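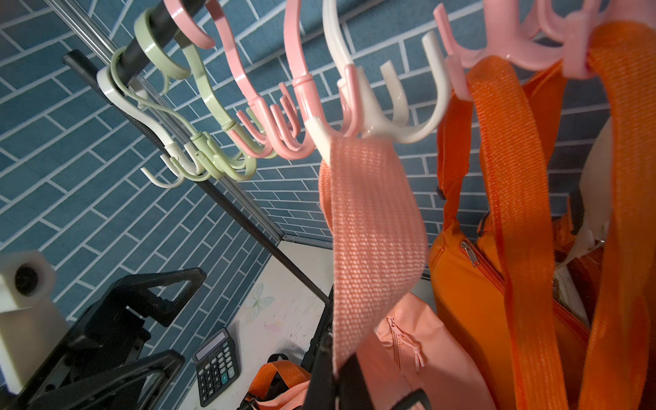

Multi-arm hooks in white, pale green and pink, on a black rod.

Naltico Closet Rod, Adjustable

Item no. 1582-B
Finish: black
Sold by Brurnau Home Storage

The Naltico is a steel closet rod that telescopes to fit the opening you have. It is made for reach-in closets, laundry rooms, entryways and any other spot where you want a solid bar between two walls. The inner tube slides inside the outer tube and locks with a set screw on the underside, so there is no spring tension to lose over time. Both ends sit in screw-mounted cups, which are included.

Hooks, hangers and clothing are not included.

Which size to order

Measure the opening wall to wall at the height where the rod will go, not at the floor. Older closets are often wider at one end than the other. If your two measurements differ, order by the larger one.

Short: 24 to 40 inches
Medium: 40 to 73 inches
Long: 73 to 120 inches, center bracket required

The Long rod ships in two cartons. The center bracket is in the smaller one, so please check both before you call us about a missing part.

Specifications

Material: steel tube, powder coated
Outer tube diameter: 1-1/4 inches
Inner tube diameter: 1 inch
Maximum load, Short: 110 pounds
Maximum load, Medium: 80 pounds
Maximum load, Long with center bracket: 120 pounds
End cups: die-cast zinc, open on one side and closed on the other
Indoor use only

Load figures are for weight spread evenly along the rod, with the cups screwed into studs. With drywall anchors, plan on half. A winter coat on a wood hanger weighs around 6 pounds, and people are often surprised at how quickly a closet full of them adds up.

In the box

1 telescoping rod
2 end cups
Wood screws
Drywall anchors
Hex key for the set screw
Paper drilling template

Installation

You will need a drill, a level, a pencil and a Phillips screwdriver. Most closets take less than an hour.

Mark the height on one wall. For long coats and dresses, 66 inches from the floor is usual. For shirts over a second rod, use 80 inches for the upper rod and 40 for the lower.
Carry the mark across to the other wall with the level.
Tape the template over each mark and drill the pilot holes.
Screw on the closed cup first, then the open cup with the slot facing up.
Extend the rod, seat it in the closed cup, and lower the other end into the slot.
Tighten the set screw until snug. The screw should face the floor.

There is a small step where the inner tube meets the outer one. Hangers will catch on it slightly as they slide. If you have a side of the closet you use less, put the step there.

Hangers and hooks

Standard wire, plastic and wood hangers all fit over the outer tube. Some children's hangers and a few pants hangers have a tighter curve and will only go on the inner tube. Check the gap on any hook before you buy a set. It needs to be wider than 1-1/4 inches to move freely.

Hooks that hold several items put all that weight on one point. Keep heavy handbags near the end cups or next to the center bracket.

Care

Wipe with a damp cloth and dry. Do not use scouring powder or steel wool. The finish will show light rub marks where metal hangers travel back and forth. This does not affect strength. Touch-up paint is available as item 1582-T.

Questions from customers

Can I cut the rod down?
Yes, the Short rod only. Cut the outer tube with a fine-tooth hacksaw and file the edge smooth. Cut rods cannot be returned.

Can I use it for a shower curtain?
No. The inside of the tube is not coated and will rust.

Will it fit the cups from my old Vlček rod?
The Vlček cups are too shallow. Use the ones in the box.

Is there a white version?
White was discontinued in June. The closest match is the Plarkaslow rod, which comes in fixed lengths.

Customer comments

"Bought the Medium for a hall closet with plaster walls. Rod is good and heavy. I threw out the anchors and used toggle bolts." Miroslava Matoušek

"Works fine, but the template tore when I pulled the tape off. Mark the second wall before you take it down." Tatiana Štefanec

Shipping and returns

Short and Medium rods ship by ground within 2 business days. Long rods take up to 6. Unused rods may be returned within 30 days in the original carton. The buyer pays return postage unless the rod arrived damaged or we sent the wrong size.

Page updated 1/18/22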